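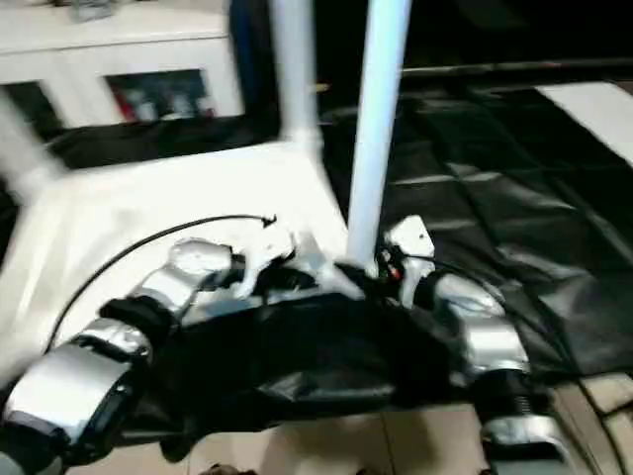

From: Abrehet Dinsa
To: Medby stands list
Date: May 23, 2021
Subject: Re: White tubes, lengths and marks

On the lengths first, as that affects the order. The long Prusel tubes are 1133 mm end to end with the plugs out. The cross tubes are 624 mm. I measured both with the steel tape. The figure of 1000 on the old sheet is the clear height once the tube is seated top and bottom, so please don't cut anything to it. I will cross it out on the sheet and write the full length next to it.

Woldemariam wrote:
> Before I send the order to Trukport, can somebody confirm the length of the
> long tubes? The sheet says 1000 but the ones I put up in April seemed longer
> than that. I would also like to know whether the marks matter. A few
> of the tubes I had out were scuffed and I don't know if we are meant to
> replace those or clean them. And do the thin rods go in the same bag as the
> tubes or separately? I have found them in both places.
>
> Woldemariam

Marks: we clean them. Warm water with a drop of washing-up liquid does for most, and a damp melamine sponge for what is left. Press lightly, as the finish is matt and hard rubbing leaves a shiny patch that shows up worse than the mark did. Don't use the spray from the cupboard under the sink. It took the surface off one of the cross tubes and that one now goes at the back of the stand.

If a mark is pale and you can't feel it with a fingernail, leave it alone. Turn the tube so it faces the wall. The only ones to put aside are those with a dent or a split end, because they won't seat in the joint and the whole upright leans. 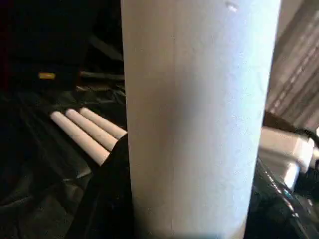

White tube close up, small pale mark near the top. Three of the rods lying to the left.

Rods: separately, please. They go in the narrow bag with the drawstring, all the same way round. When they are put in with the tubes they slide down inside and you don't find them until the tube is stood up. I went through the tube bag this morning and took out 4 that had ended up there.

Could whoever packs up next also check that the panels go in flat, with a sheet between each? They were stood on edge last time and the bottom corners have started to go. The corners can be touched up but I would like to avoid doing it every few months.

Woldemariam, for the order I would ask for long tubes and joints only. We have enough cross tubes and rods. Trukport will want the diameter as well as the length, and that figure is right on the sheet, so you can copy it from there. Send me the draft first if you want it checked. I can look at it in the evening.

Abrehet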